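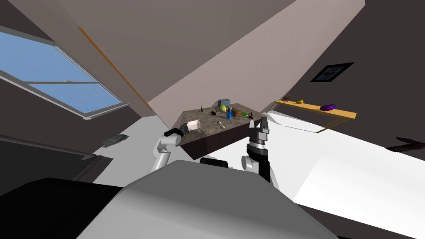
Can I bring kids to the Ullberg robot open day, and is it worth the drive?

Posted in Days Out & Local Events

I keep seeing the flyer for the open day at Ullberg, the robotics place out past the Strobel exit, and I can't tell from it what you really get to see. It says "live kitchen demo" and "try the simulator," and that's pretty much it. I have two kids (one is into anything with a motor, the other is into snacks) and it's a long drive for us, so I'd like to know before I promise anything.

Mainly I'm wondering if there's a real robot doing real stuff or if it's just screens. Also, does it cost anything, is there somewhere to eat, and how long did you stay? I did a plant tour once where we stood in a hallway for most of the morning looking at a poster, and I don't want to do that again with a seven-year-old. Thanks in advance!

– mapleandmud

porchlight_pam

We went to the one in April and had a great time, so I'll tell you what I remember. It's free but you have to book a slot, and they go fast – they only let 600 people in over the whole day and split them into groups. We had the 10:30 slot and stayed until they started putting chairs away.

To answer your main question, it's both. The kitchen demo is on a big screen. It's a two-armed robot called Skestance, working at a kitchen island in a simulated house, and you're looking down past its own body at its arms, so it feels like you're wearing the thing. The counter has a loaf of bread on it, a blue bottle, fruit, all kinds of little stuff. When I walked up, it had one gripper on a small white cup right at the edge of the granite and I caught myself holding my breath over a cup that doesn't exist! The presenter said they let it practice in simulation first so it can drop as many things as it wants. My daughter asked if it ever gets in trouble for dropping them and he took the question very seriously, which I appreciated.

After that you walk through to the lab and there's a real one behind a rail. It's slower than you'd think. It put a mug on a shelf and then put a second mug on the shelf, and everybody clapped. My motor kid would have stayed there all day. Then you can line up for the simulator and drive the arms yourself with a pair of hand controllers. You get 3 tries each. I pushed the bread off the island on all of mine, so don't feel bad if it's hard, the controls take some getting used to (squeeze gently, that's all I can tell you).

For the snack kid: there's a coffee cart and it had muffins, but it was down to plain ones by noon. I'd pack lunch. There are picnic tables on the side of the building away from the road. Bathrooms are right by the front desk and clean.

One more thing, the talk in the auditorium is aimed at grown-ups. It went into how they make the house different each time, moving the furniture and swapping the food, so the robot doesn't just memorize one kitchen. I liked it. My kids lasted through the first few slides and then we had to go find the muffins.

gregs_other_account

It's ok. Parking is bad. Go early.

two_left_gloves

I'm going to be a little less glowing than the first reply, but I'd still say go. I've been twice now and the two visits were pretty different, so it depends on your slot.

The first time, the real robot was down for repairs and we only got the simulation. If you're driving a long way I'd call the front desk the day before and ask if the lab side is running. They were nice about it on the phone and told me straight.

I also think they could explain the screen part better. My brother-in-law watched for ages and thought it was a video game one of the staff was playing. What finally made it click for us was asking what the robot was trying to do. The girl at the desk pulled up the task list and showed us that it's one small job at a time, pick this up, put it there, and they run it over and over with little changes. She said one version of the cup task had been run 1060 times before they were happy with it. I don't know if that's a lot for them, but it sounded like a lot to me.

Stuff I'd tell a friend:

Ask for a morning slot. The simulator line in the afternoon was long enough that a few families gave up.

Sit on the left in the auditorium, the speakers on the right were buzzing both times I went.

Kids under 3 aren't allowed on the lab side, even in a carrier. One of you would have to wait in the lobby.

The gift table is cash only, or it was. Stickers, pencils, a foam gripper thing that my nephew has used to pinch everyone in this house.

If the drive still feels like too much for one thing, the Lulteo trail starts just down the road and it's flat the whole way. We did robots until lunch and then let everybody run around – that worked well for our crew. Bring bug spray.

mapleandmud

Thank you both, this is so helpful (and ok, thanks for the parking tip too). Booked the 10:30! I'll call ahead about the lab side and pack sandwiches. The snack kid has already asked what kind of muffins.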